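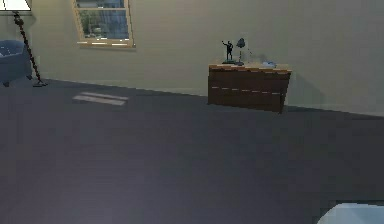 1. 조사 동기와 목적

우리 조는 생활환경 과목의 기말 과제로 '저녁 시간 거실 조명과 독서 피로'를 골랐다. 조원 대부분이 집에서 공부할 때 천장등 하나만 켜거나 스탠드 하나만 켠다고 답했고, 어느 쪽이 눈이 덜 피곤한지 의견이 갈렸다. 조사는 12월에 진행했고 보고서는 2018년 1월 29일에 제출한다.

처음에는 밝기만 다룰 생각이었다. 그런데 중간 발표 때 Clem Dunstan 선생님이 그림자 문제도 같이 보라고 하셔서 항목을 하나 더 넣었다.

2. 조사 방법

조건은 세 가지로 나누었다.
가. 천장등만 켠 경우
나. 플로어 스탠드만 켠 경우
다. 두 가지를 모두 켠 경우

전구는 모두 색온도 3000K 제품으로 맞추었다. 참가자는 조건마다 같은 책을 읽고, 읽은 뒤 눈의 피로감을 100점 만점으로 적었다. 점수가 높을수록 피곤하다는 뜻이다. 조건 사이에는 쉬는 시간을 두었고 순서는 사람마다 바꾸었다. 조도계는 학교에서 2대를 빌렸는데 한 대는 값이 계속 흔들려서 쓰지 않았다.

설문지는 Ruairi Mowat가 만들었다. 첫 번째 설문지는 '눈이 뻑뻑하다'와 '눈이 무겁다'를 따로 물었는데 참가자들이 구별하기 어렵다고 해서 하나로 합쳤다.

3. 결과

피로감 점수는 '나' 조건에서 가장 높았다. 책을 읽는 자리는 충분히 밝았지만 주변이 어두워서 고개를 들 때마다 불편했다는 의견이 많았다. '가' 조건에서는 자기 머리 그림자가 책 위에 생긴다는 말이 나왔다. '다' 조건의 점수가 가장 낮았으나 '가' 조건과의 차이는 크지 않았다.

그림자에 대한 답은 앉은 자리에 따라 달랐다. 스탠드를 등 뒤에 둔 사람은 책에 손 그림자가 진다고 했고, 옆에 둔 사람은 거의 신경 쓰이지 않는다고 했다. 기둥이나 키 큰 가구가 빛을 막을 때도 넓은 면에 긴 그림자가 생긴다. 이런 그림자는 책 위에 직접 지지 않으면 점수에 영향을 주지 않았다. 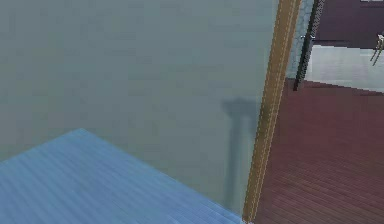
그림 2. 회녹색 면에 진 세로로 긴 그림자

4. 한계점

참가자가 대부분 같은 학년이어서 나이에 따른 차이는 알 수 없었다. 피로감은 본인이 느낀 대로 적은 값이고, 눈 깜박임 횟수 같은 것은 재지 못했다. 또 집마다 벽 색이 달라서 같은 전구를 써도 방의 밝기가 달랐다. 벽지가 짙은 집에서는 '나' 조건의 점수가 특히 높게 나왔는데, 벽 색 때문인지 방 크기 때문인지는 구분하지 못했다.

5. 느낀 점

밝기만 높이면 편할 것이라고 생각했는데 주변과의 밝기 차이도 함께 봐야 했다. 설문 문항을 중간에 고치는 바람에 앞서 받은 답 일부를 버려야 했던 점이 아쉽다. 다시 조사한다면 색온도를 바꾸어 가며 비교하고, 스탠드의 위치도 정해 둔 상태에서 시작할 것이다.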